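### 3.2 Cell Setup and Upkeep

All table-setting trials were run in one cell, which we call Kolance. It has two arms mounted at the front of a white tabletop, with plain white walls at the back and sides. The arms are driven by the Leiva controller, and episodes are logged with Nulidon at the same rate for both arms. Each arm also carries a small wrist camera. A fixed camera covers the whole table.

Most of our lost time in the pilot came from cabling. On the first version of the cell, the arm cables hung free and caught on the front rail when a gripper reached across the table. We rerouted them with a wide loop, so that each joint could reach its limit without pulling on a connector. The slack was set by hand with the arm at full reach. Figure 2 shows the cell and the cable routing near one arm base.
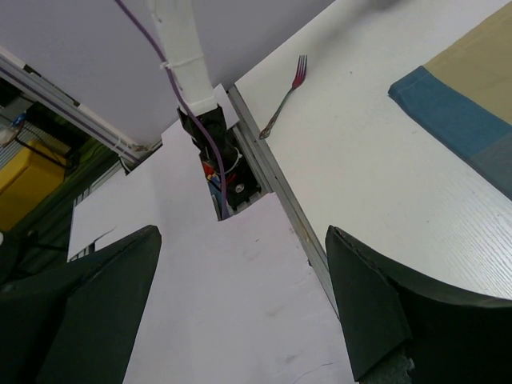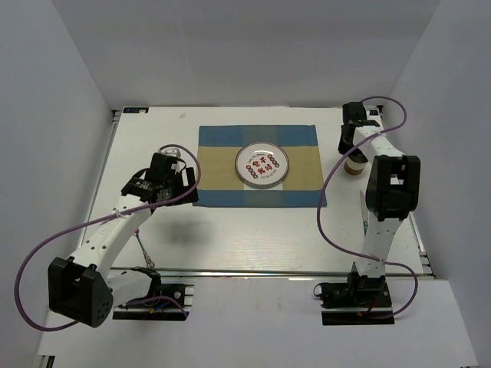 **Figure 2.** Views of the Kolance cell with tableware and cloth on the white tabletop. First: wrist view, with a purple cable tied to a white column above an arm base. Second: fixed view of both arms, with the right gripper holding a small cup.

Cable ties were checked at the start of each day and replaced every 130 episodes. A tie that is too tight wears the cable jacket, and one that is too loose lets the cable slide down into the base. We settled on a single tie per column after trying two. The second tie made the loop stiff and added a small but steady error at the wrist.

Base screws were tightened every Thursday with the arms powered down. Joint zero positions were then checked against a printed Ekex target taped to the table for that purpose and removed afterward. If any joint was off by more than 7 encoder counts, we ran the full calibration again before collecting more data.

Gripper fingers were treated as wear parts. They were inspected every 1000 grasps and swapped in pairs at 2000, even if only one side looked worn. Swapping a single finger changed the closing point enough to affect thin items such as forks. After each swap we repeated the closing test and discarded the next five episodes.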